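So I finally replaced the laptop. The old one had been limping since last spring, the hinge was held together with hope and a strip of electrical tape, and the battery lasted exactly as long as it took me to find the charger. I'd been putting it off because I hate shopping for computers more than I hate slow computers.

What pushed me over the edge was a video call with Marlene Kramer in April. She froze, I froze, she came back, I didn't, and when I finally got reconnected she'd written me a whole email with everything she had wanted to say. It was a good email, too! But I took the hint.

I went for an Etance with the 14-inch screen (the 16 was lovely and weighed as much as a cat). Setup was mostly painless. It wanted to install 26 updates before it would let me do anything useful, so I made dinner, ate dinner, did the dishes, and came back to find it asking which time zone I was in. Fine. After that it behaved.

The Wi-Fi is the big change. My desk is in the back room, two walls and a refrigerator away from the router, and the old machine used to drop off whenever anybody ran the microwave. The new one hangs on. I copied my whole photo folder over to the network drive, 1154 files, and it was done in 22 minutes. I know that isn't a scientific test, but the last time I tried it I gave up and went to bed.

Waking from sleep is quick as well. I open the lid and my mail is already there, which I thought I would love and now I'm a little less sure about. I used to get a nice quiet minute with my coffee while everything loaded.

Things I don't like: the fan has a high whiny note when it's charging, and there are only three ports, all on the same side, and it's the wrong side for my desk. Also it came with a trial of some photo organizer called Haluditz that popped up every single morning until Bastian Thiele told me where the startup list was hiding. (Thanks, Bastian. I owe you a beer.) Battery life is good but nowhere near what the box says. I get through a working day if I keep the screen dim, and I don't keep the screen dim.

Henrike Hinrichs asked in the comments last time whether I'd looked at the Wunderlich machines. I did! The keyboard was the best of the bunch and I typed on it in the store for so long that somebody came over to check on me. But it was a good bit more money, and I couldn't see where I'd feel the difference apart from my fingertips.

Next up is getting the printer to talk to it. It can see the printer, and the printer says it's ready, and nothing comes out. I'll report back. 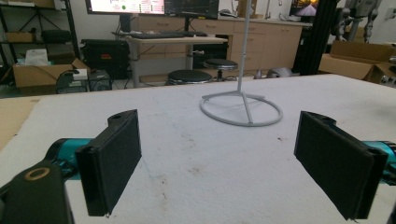
White stand on the foam-topped table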